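The Contact Form

I'd been at Rollden for two weeks when Hanna Pavliuk gave me the contact form. She said it the way you'd give a toddler a wooden spoon. Just the form, she said, name, email, message, a button, and when they press the button it goes to the client. Client was Lisdale, who sold garden gates. How hard could it be?

I'll tell you how hard. By ten at night I had a form that said Thank You whatever you did to it. You could type your whole life story in there and it would thank you, beautifully, in green, and then drop the lot down a well.

Fedir Dmytriv sat opposite me and had written the old form, the one I was replacing. He wouldn't look at mine. "Check the spam folder," he said, with his headphones still on. I'd checked the spam folder. I'd checked it so often I was on first-name terms with a man selling roof tiles.

So I did what Fadime (that's my flatmate, Fadime Kocabaş, a proper programmer with a pension) always told me not to do, and I fiddled with it live. I changed one address in one line. I put my own in, only to see, and pressed the button, and went to make toast.

When I came back I had 657 emails.

None of them were mine! They were everybody's. Every message anyone had typed into the Lisdale form since the spring had been sitting in a queue behind some door, and I'd opened the door. The number kept going up while I ate. People wanted gates. People wanted to know why no one had rung them about their gates. A man called Severyn Tymoshchuk had written nine times, and I read all nine standing up.

The first was about hinges. The second was about hinges too, but shorter. By the fourth he'd worked out there was no one on the other end, I think, and he'd gone on anyway. He told the form about his wife's hip. He told it the dog had got out through the gap where the gate should be and been brought home by the postman. The ninth only said, "Still no gate, lovely evening though."

I shut the laptop and went and stood in Fadime's doorway.

"How many?" she said.

"It stopped at 3,806."

"Did you take a backup?"

I said I'd have a bit more toast.
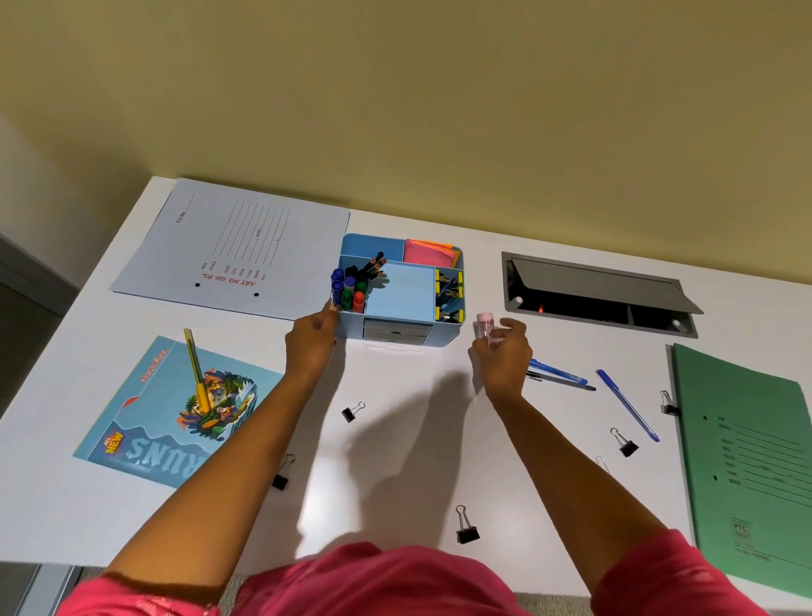 Pens and sticky notes within reach.

She made me write it all down before I touched another thing, what I'd changed and when, and then she went to bed. I put the old address back. I didn't press anything. Then I sat there with Severyn's ninth message open and his phone number under it, and it was far too late to ring a stranger about a gate.

I rang at eight the next morning, before Hanna was in.

"Is this the form?" he said.

I said yes, I supposed it was.

"Well," he said, and I heard him pull out a chair. "The dog's fine. Have you got a pencil? It's a left-hand opening."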